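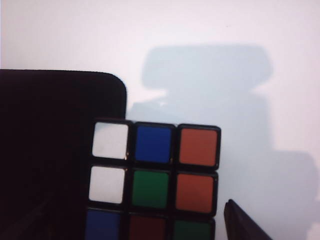 Ivik 3x3 Puzzle Cube

By Flurina Thaler, Friday

The Ivik is a standard three-by-three cube with a black plastic body and colored stickers. It turns easily enough for a beginner and holds together well when you start going faster. We keep it in stock all year, and schools and clubs can order it by the box.

Each cube comes already mixed up, with a folded sheet that covers the beginner's method. Spring tension is set at the factory. If it feels stiff, pry off a center cap and loosen the screw a quarter turn, then do the same on the other five sides.

Stickers wear at the corners first. A replacement set is sold separately, item 396. Wipe the old glue off with a dry cloth before putting new ones on.

Full boxes ship from the Fluvari warehouse. Single cubes go by regular mail.

Questions about orders: ask for Nusrat Sarkar at the Fluvari desk | © Fluvari | Back to top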